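Fellport Allotments list
Re: Jumble sale tables, how do we share them out?
19 Aug 2022

On the list, the plot 30 holder wrote:
> Last time people just spread out until there was no room left.
> Could we have set pitches this year? And is it still the
> Lamptey Hall, or have we moved to Brunovby Road?

Still the Lamptey Hall. Brunovby Road wanted a deposit and has no parking to speak of. Doors open to sellers at nine and to the public at ten.

On pitches, I'd go for brown paper over the tables and blue painter's tape to mark them out. Masking tape tore the paper in February and left bits behind on the table tops. Painter's tape is dearer but it peels. 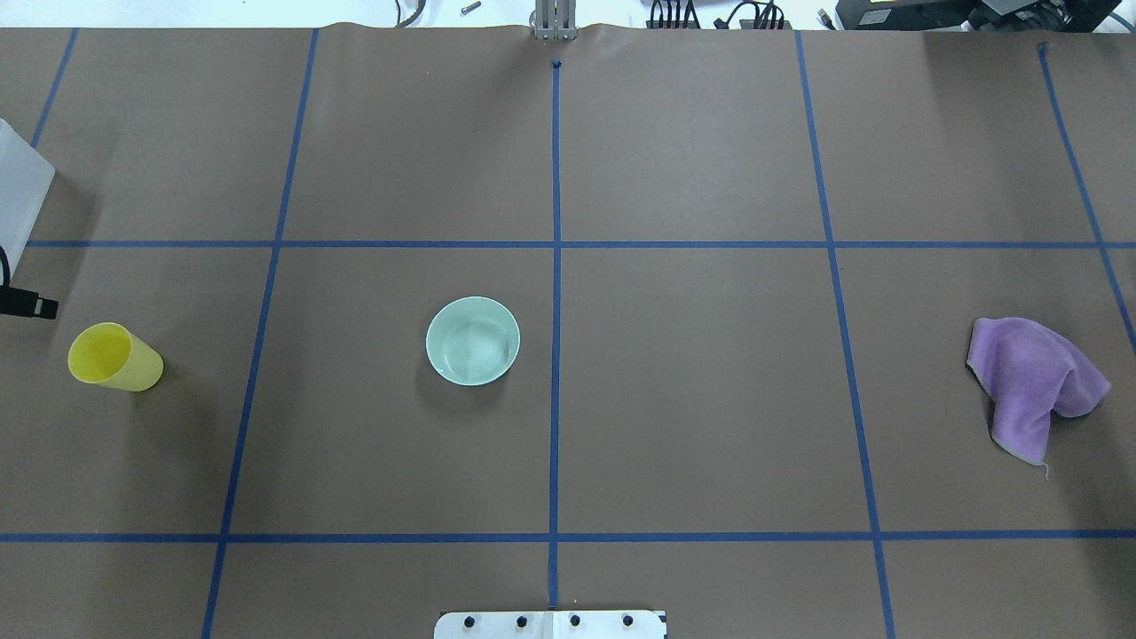 Brown paper and blue tape, with a cup, a bowl and a cloth on top.

Sellers would get two spaces each and could swap with a neighbour if they have big things. Plants go outside on the grass unless it rains. Nearly 30 people have asked for a place so far, so please don't put your name down twice.

Money goes in your own tin. The list takes nothing from sales, only the fee for the pitch, and that pays for the hall. Prices on stickers please — last year half the queue was people asking what things cost.

The paper comes on a wide roll from Skumow and I have enough left over. It ripples a bit along the edge, so bring a few clips if you have them.

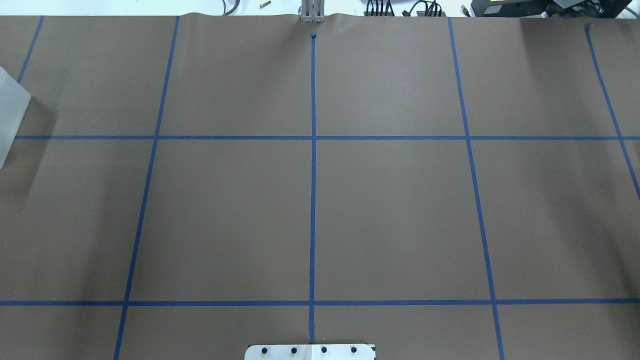 What to bring
- Float in small change
- Bags or boxes for your buyers
- A chair, as the hall ones are locked away

Replies to the list please, so that everyone sees the answers.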